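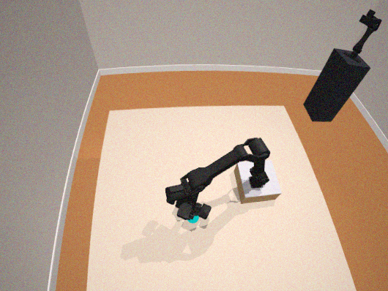 Please say up front whether it handles curled prints, a reader asked after I mentioned that I was testing the Graltonell photo scanner, as the last two sheet-feed models I recommended did not. It handles most of them. Prints with a gentle curl go through fine. Prints that have rolled themselves into a tube do not, and you should not try it. More on that further down.

Graltonell Print Scanner, reviewed
Posted Thursday, June 13, 2024

The Graltonell is a sheet-feed scanner made for loose photographs. It takes prints from wallet size up to 8 inches wide, scans both sides in one pass, and saves the front and back as a pair. The both-sides part is why I wanted it. Most of what I scan is family and service photographs from the 1940s through the 1960s, and the information I need is usually on the back: a lab stamp, a penciled first name, a unit, once in a while a town.

I paid $654 for it, including the carrier sleeves and the dust brush. I bought it myself.

Setup

The scanner comes with a power brick, a USB cable, a calibration card and a thin manual. The software is called Jernex and is a separate download. It installed without trouble on my Windows desktop. On my older laptop it asked for an update, restarted, and asked for the same update again. I gave up on the laptop and have used the desktop for everything since.

Calibration takes a few minutes. You feed the white card through face down, then face up. The manual says to do this monthly. I do it at the start of each long session, and I can see a difference in the grays if I skip it for a while.

Keep the calibration card in its envelope. Mine picked up a thumbprint in the first week and every scan after that had a faint pale band on the left side until I cleaned the card and ran it again.

Scan quality

At 600 dpi, the default, black-and-white prints come out very well. Detail in uniforms is good. I could read a shoulder patch on a contact-size print that I had only been guessing at with a magnifier. Shadows hold up better than I expected for a sheet-feed machine, though a flatbed still does better on dense prints where faces are under hat brims.

There is a higher setting, but it is slower and I could not find anything in the larger files that was missing from the smaller ones. For a print this is normal. Negatives are another matter, and the Graltonell does not scan negatives at all.

Color is weaker. Prints from the 1970s with a red shift get an automatic correction that goes too far and leaves skin looking greenish. Turn it off. It is under Output, then Enhance, and the checkbox has to be cleared separately for fronts and backs. I left it on for the backs by mistake and it wiped out most of a faded pencil note. The note was still on the paper, of course, but anyone looking at my file would have thought the back was blank.

Textured paper shows its texture. If you have the honeycomb or silk finish that was common on portrait prints, expect a pattern of tiny bright dots. A flatbed does the same thing. The only fix I know is to photograph those prints on a copy stand with the lights set low and wide.

Feeding

Flat prints in decent shape feed one after another with no fuss. The scanner has a stack tray but I stopped using it after two prints with slightly tacky surfaces went in together. Feeding by hand is slower and I worry less.

The carrier sleeves are for anything fragile, small or torn. A set of 4 comes in the box. They are clear, hinged at one end and stiff enough to hold a mild curl flat. They also scratch easily, and the scratches show up in the scan as thin white lines. Mine were marked up after the first box of photographs. Replacements are sold through Rengifo, which also handles repairs, and my order took two weeks to show up.

Do not feed:

Prints still stuck to black album paper.
Anything with a raised deckle edge that is cracking.
Cased or mounted photographs of any kind.
Prints that are rolled tight. Humidify and flatten them first, or have it done.
Instant prints with the thick bottom border. They fit, but the rollers press on the pod end and I would not risk it.

Software

Jernex does the basics. It names the files, pairs front and back, and lets you type in a caption, a place and a date. The date field is the best thing about it. You can enter an exact date, a year, a range, or a range with a note, and it keeps what you typed. I have used programs that turn "early 1950s" into January 1, 1950, and then the wrong date follows the picture everywhere it gets copied.

There is also a field called Source of Date. I wish more people filled this in. If the date comes from a lab stamp, say so. If it comes from a car in the background, say that. A stamp tells you when the print was made, and a reprint can be many years later than the negative.

The batch rename tool is poor. It numbers everything in the order scanned, and if you delete a bad scan it does not close the gap. My last file from the Rostiswood boxes is numbered 1464, and there are a good many holes before that. This does no harm, but it is confusing when you hand the drive to somebody else.

Export is to TIFF or JPEG. Captions are written into the file and also into a spreadsheet. I opened the files in two other programs and the captions were there in both. The Source of Date note was only in the spreadsheet, so keep the spreadsheet with the pictures.

Noise and size

It is louder than a flatbed and makes a short whine at the end of each pass. It takes up less of the desk than I thought it would, but leave clear space in front and behind — a print comes out the back and will slide onto the floor if nothing is there to catch it. I use a shallow baking tray lined with a dish towel.

Compared with a flatbed

If you own a decent flatbed and have one shoebox to get through, stay with the flatbed. You will turn each print over by hand, and it will be tedious, but the results are as good or better and you save the money.

If you have several boxes, and the backs matter, the Graltonell is much faster. The pairing also cuts down on mistakes. With the flatbed I was always matching up the wrong back with the wrong front, usually late in the evening, and I have one group portrait from a September batch that I still cannot match with any confidence.

Good: sharp on black and white, fronts and backs together, sensible date field.
Not so good: color correction, sleeves that scratch, file numbering, laptop update problem.

I am keeping it. I have ordered a second set of sleeves, and I will add a note to this page if the rollers start leaving marks.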